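Town Hall on School Safety: FAQ
Murkden Community Forum. Updated 22 Apr 2021

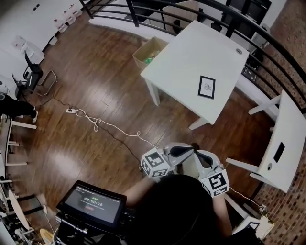
When do doors open?
An hour before the start. Line forms on the Moroz Street side, not the parking lot.

How many seats?
200 total. 187 for the public, rest held for speakers and press. No ticket, no seat, sorry.

Can I ask the candidates a question?
Yes. Fill out a card at the door or send it in ahead. We got 126 in February and couldnt read them all. Keep it short.

Who picks the questions?
Yevhen Tkachenko, the moderator. Campaigns don't see them first.

Will gun laws come up?
Yes, first half. Background checks, safe storage, the age limit bill. School police after the break.

How long does each candidate get?
Two minutes to answer, one for rebuttal. There are 4 candidates so please hold applause til the end of a round.

Signs?
Leave them outside. Buttons and T-shirts ok.

Can't make it, is there a stream?
Gollel Radio is carrying it live. Full recording up the next morning, captions a day or so later.

Parking?
Zudent garage, free after 5. Bring your stub in to get it stamped.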